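Part-time table setup and supplies assistant, Briltcombe study rooms

Posted October 21, 2015

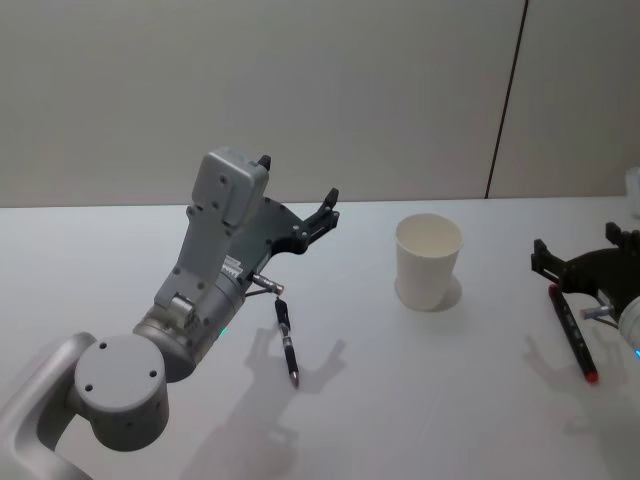

Lonumport is looking for one person to look after tables and small supplies at our Briltcombe site. You will wipe down the tables, put out pens and paper cups before each session, and clear them away afterward. You will also keep the supply closet stocked and tell us when cups drop below 300.

Hours: 18 a week, mornings, 3 hours per shift. The job runs through June and may be extended.

You must be at least 18 and able to lift a box of paper goods. Experience is not required. Applicants who can also cover shifts at our Jinham site should say so.

To apply, send a short letter and one reference to Natanael Seixas, Lonumport, Medrano Building, front office. No phone calls please.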